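This site uses cookies to remember your language and region. Accept all | Manage settings

Gollby Interior Door Closer, Model 3811
Section 5: Mounting and Adjustment

Read Section 4 (Parts and Tools) before you start. The closer is supplied set for a left-hand door. For a right-hand door, turn the spring cap over as shown on the card in the hardware bag.

5.1 Before mounting

1. Check that the door swings freely through its full travel and does not rub on the floor or frame.
2. Tighten all hinge screws. Replace any screw that turns without gripping.
3. Measure the door width. The 3811 is rated for doors up to 36 inches wide. For wider doors use Model 3953.

NOTE: Hollow-core doors need the backing plate, sold separately. Wood screws alone will pull out.

5.2 Mounting the body

1. Tape the paper template to the door face on the hinge side, with the fold on the top edge.
2. Mark the four hole centers with an awl.
3. Drill pilot holes, 1/8 inch diameter, 1 inch deep.
4. Fasten the body with the adjusting valves facing the hinges. Drive all four screws by hand.

CAUTION: Do not drill through the door. Wrap tape around the bit as a depth stop.

5.3 Fitting the arm

1. Fasten the shoe to the frame with the two short screws.
2. Place the main arm on the spindle at a right angle to the closed door and tighten the arm screw.
3. Adjust the length of the forearm until it meets the main arm. Insert the joint pin and clip.

CAUTION: The arm is under spring load once the pin is in. Keep fingers clear of the joint.

5.4 Setting the speed

1. Open the door fully and release it.
2. Turn valve S clockwise to slow the main swing, counterclockwise to speed it up. Move the valve one eighth of a turn at a time.
3. Set valve L the same way for the last few inches of travel.
4. Repeat the test after 600 cycles or in August, when warm weather thins the fluid.

CAUTION: Do not back either valve out past the face of the body. Fluid will leak and the closer cannot be refilled.

Reader comments (2)

Uniyal: Template printed at the wrong scale from the PDF. Set the printer to 100 percent.

Cikville: Does the 3953 use the same shoe? My frame is already drilled. 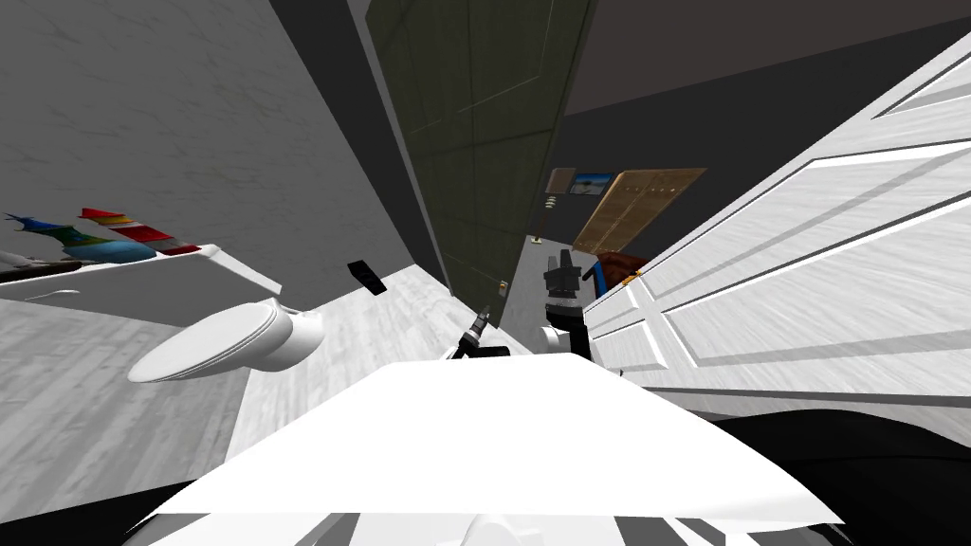

Fig. 5-1. Paneled interior door, partly open.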